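4. The breakfast surface

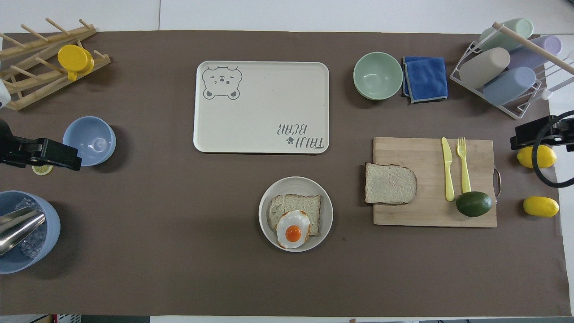
Figure 3. A breakfast layout on a paper mat, seen from above.

Breakfast is a wonderful meal to study, and we think it has been badly underrated in work on domestic order. Dinner has courses, guests and a long literature on who sits where. Breakfast is mostly made and eaten by people who are half awake, often on the same few square feet of table where the food was cut, buttered and peeled. That makes it a very good place to look at what we call the working surface: the part of a table that is doing a job at a given moment, as opposed to the part that merely has things on it. In Figure 3 the working surface is easy to find. The round plate, with its slice of bread and fried egg, lies close to the bamboo board, and the second slice of bread is on the board itself, next to a knife and fork. The cream tray with the bear's face on it carries nothing. A viewer asked to point to the meal will go to the plate, but a viewer asked to point to the work will usually hesitate between the plate and the board, and that hesitation is what interested us.

4.1 Boards that become plates

The households in the Berell interviews described the cutting board in ways we had not planned for. Our first question sheet treated it as a preparation tool, to be got out, used and put away. Within a few conversations it was plain that for many people the board is a second plate. Toast goes on it, then half an avocado, then the crumbs from both, and it may be carried to the table and never replaced by crockery at all. One respondent called hers "the plate that doesn't mind knives", and we have borrowed the phrase in our coding notes ever since.

The layout in Figure 3 has this double use built into it. The whole avocado resting on the board could be read as an ingredient waiting its turn, and the cutlery beside it could belong equally to making or to eating. We coded such cases as shared, and did not force them into one heading or the other. Ragab argued early on for a third category and she was right; the shared cases turned out to be the richest part of the material. Across the 2851 placements in the full set, 700 were coded as shared by both readers. We had expected a scattering of awkward leftovers and found a habit.

It helps that a board is flat. Several people told us they dislike cutting on a plate with a raised rim, as the knife handle knocks against it, and they dislike eating soft food from a board for the opposite reason, because things run off. An egg goes on the plate. Bread can go anywhere. This simple rule, which no one stated outright but almost everyone followed when asked to lay out a breakfast for us, accounts for a good deal of what we see, including the two slices in Figure 3 ending up on different things.

4.2 The edge of the meal

We were just as taken with what sits round the outside. Bowls, cloths, fruit and racks tend to be treated as background in studies of table setting, and are sometimes cleared before anything is recorded. We left them in, and we are very glad we did! A folded cloth near the board says something about how a spill would be dealt with. A dish rack within reach, like the white wire one holding the pastel cups in the figure, joins the eating part of the table to the washing-up part, so that a cup need travel only a short way to be in use again. In the Liten kitchens, where worktops were narrow, the rack was regularly named as the place where cups live, with the cupboard kept for visitors.

Fruit behaves differently. Lemons in particular had a roaming quality in the interviews. They were bought for one dish, left out, moved to make space, and moved again. People could say straight away where the butter was kept but had to look round for the lemon. We coded loose fruit at the margin as parked, and this was the label on which our two readers agreed most often.

4.3 Empty trays

The empty tray deserves a short note of its own. Trays came up warmly and often. They were gifts, or belonged to a child, or had a picture on them that someone was fond of. They were also, by their owners' own account, seldom used for carrying. Tawhiri's reading is that a decorated tray holds space open: people are slow to put food over a picture they like, so the tray stays clear while the table fills up round it. Ragab prefers a plainer reading, in which the tray is simply the next thing to be loaded. A still picture cannot settle this, and we have not tried to make it do so. In the layout task, 500 trays were left clear at the end, and we report them without dividing them by motive.

4.4 What the coding leaves out

Our scheme records where things are and what they touch. It does not record order, and breakfast has a strong order to it. Brinkmann households boiled the kettle before anything else came out, while those in Benumby often started with bread. Two tables could look alike and have been reached by quite different routes. The diaries discussed in Section 5 take up this problem, beginning with the cups.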